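Print this thread | E-mail this thread

Clistent
April

1/ Notes on teaching a shoe-tidying task by hand. No robot arm in the loop at this stage: a person carries the gripper, does the job, and the recording is the lesson. Posting the bits that took us longest to get right.

2/ Task as written on the sheet: footwear on a hallway floor, put into pairs, pairs side by side, toes the same way within a pair. Which wall they end up against is left open. We argued over that last point and I still think it was the right call.

3/ Count so far: 263 demonstrations recorded, 228 kept after review. Most of the rejects went for one fault, the wrist turning faster than the tracking could follow. You can't hear it or feel it when it happens. You find it at the desk afterwards.

4/ Slides and lace-ups are two separate problems. A slide has one good grip, across the strap or on the side of the sole. A lace-up has at least four tempting ones and three are bad. Laces between the pads count as a failed grasp even if the shoe moves where you wanted.

5/ We tried remote control first, on the Korkeo arm with a leader handle. 71 episodes in a working week, and the operator was worn out by each lunchtime. Delay was small but people slow down to match it, and the policy then learns the slowness. Going by hand was quicker and the motions looked more like tidying.

6/ The price of going by hand: a human wrist will do things the arm won't. Every path gets replayed against the arm's joint limits before it is allowed in. Low reaches near a skirting board fail this check most often. Raju, our replay tool, marks the first bad point and we re-record from there.

7/ Pad opening. Start each episode with the jaws fully open. Half-open starts gave us a policy that nudged slippers along the floor before it tried to grip them. Fixing it in the data took an afternoon. Fixing it in the code took longer and didn't work.

8/ Pale slippers by a white wall were not the trouble we expected. Very dark shoes were. The shape of the opening goes missing and the grasp point drifts towards the toe. More light helped a bit, more episodes with dark shoes helped more.

9/ Glossy doors: leave the reflections in. I spent two evenings hanging sheets over things and the model trained on the tidy version was worse in every other hallway.

10/ Vary the starting mess on purpose. People asked to "scatter the shoes" will scatter them the same way each time. We now draw the layout from a list of 198 and the person setting up follows it, including the awkward ones with a slipper hard up against a wall.

11/ On holding the thing: elbow in, two hands if the reach is long, and don't peer over the top of it. If you can only do the task by looking at something the gripper camera can't see, the episode is no use.

12/ Two views from the gripper camera, same hallway.

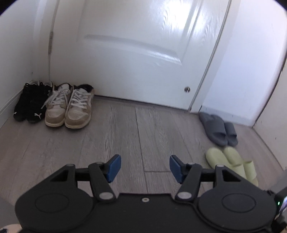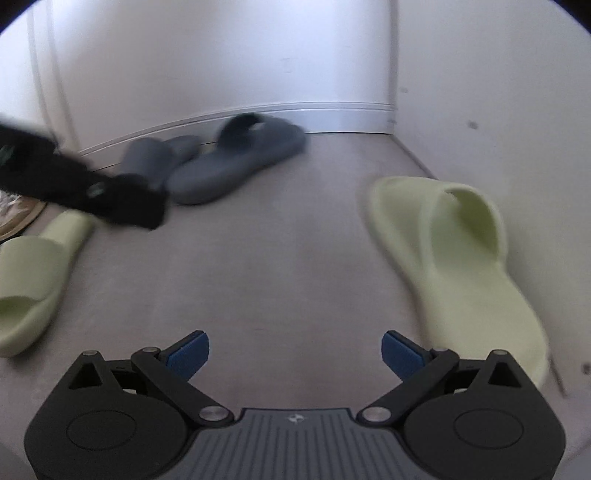
Jaws open in both, nothing held. First: shoes and slides by the door. Second: one green slipper near the right-hand wall, the other over at the left.

13/ Next set is at the Skollside flat, which has carpet. Expecting the sole-edge grip to suffer. Will post the replay failures as well as the good ones.

Contact Clistent | © Clistent, all rights reserved | Back to top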